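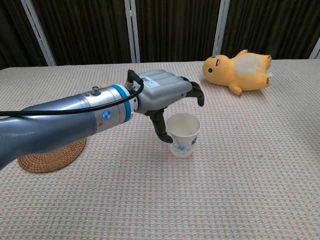

Paper cup on the waffle-weave tablecloth, Furnmont hall.

1/ Furnmont Community Rooms is updating its table service for December receptions. The following applies to all bookings in the main hall and the side parlor.

2/ White paper cups will be set at hot drink tables. Cups are placed upright, directly on the cloth. Saucers and coasters are no longer supplied.

Search posts
Search
Clear

3/ The pale waffle-textured tablecloths remain in use. We hold 142 in total. Hosts are asked not to pin, tape or staple anything to them.

4/ Cup orders are filled from our own stock of 2,048. Groups larger than 102 should confirm their numbers with the front desk before noon on the day before the event.

5/ Please leave used cups on the tables at the end of your booking. Staff will collect them. Spills on the cloth should be blotted and reported to the desk. Do not apply salt or bleach.

6/ Hosts who prefer china may still reserve it through Isabelle Lemieux, Events Office. A deposit applies, and china must be returned to the pantry by 2 p.m.

7/ The revised booking form is available at the front desk. Forms already submitted remain valid.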